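Workshop tips from the Vimdale robotics club

We meet in the school's craft room after lessons and this year's big job is the peg and block challenge for the Zarness Cup in May. The rules are simple to read and horribly hard to do: pick up a part, carry it, put it where it belongs. We've made every mistake going, so these are our favourite tips for anyone setting up a practice bench at home, in a shed or at the end of the kitchen table. Most of them cost next to nothing!

Start with the table top. A shiny one throws light back and makes small parts hard to find, so go for something dull and dark. Matte blackboard paint on an old desk is lovely (two thin coats, a light rub with fine sandpaper in between, then leave it alone overnight, however tempting it is to prod it).

Hang a plain curtain behind the bench if you can. Ours is on a tension rod, the sort sold for showers, and it goes up in a minute. No posters, no coats on pegs, no one's lunch in the background.
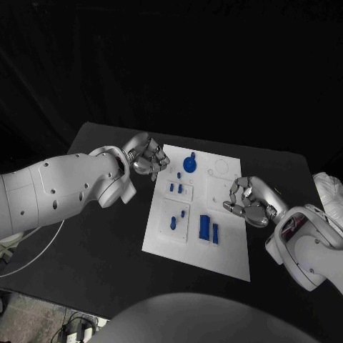 Choosing colours for your parts is the fun bit, and it makes more difference than we ever expected when we started. Print or paint the loose pieces in one strong colour and keep everything they sit on pale. Blue pegs and blocks on white plates show up beautifully against a dark table, and you can tell from across the room when a peg is leaning. Do make some thick and some thin, and some tall and some short, as those two standing on the square plate are, so your team gets used to changing its grip. If you print your own, give the top edges of the blocks a small bevel. A quick go with a nail file does it too.

Mark your targets properly. Draw round a jar lid with a fine pen for a big circle and a bottle top for a small one. Thin lines are best, as a fat marker line leaves you arguing over which side of it counts.

To stop the board creeping, cut little squares of non-slip drawer liner and tuck one under each corner. Blu Tack works as well but goes hard and crumbly after a few weeks. When you've got the board where you want it, put masking tape on the table at two of the corners so it can go back in the same spot next time.

Tiny pins vanish. We keep ours in a magnetic dish if they're steel and in an egg cup if they're plastic, and the whole set (39 pieces at the moment, spares included) gets checked back into a Geum cake tin before anyone goes home.

Cables next. Old bread bag tags are brilliant for labelling plugs, and strips of hook-and-loop tape keep the leads in bundles. Leave plenty of slack at every joint that bends, then move the arm slowly through its whole reach and watch for anything pulling tight.

Last one: keep a notebook by the bench and write down every run, the bad ones too. Our Orness team filled 46 pages before Easter and the scribbles from the worst evenings have been the most useful of the lot. Pencil is best, and tie it on with string.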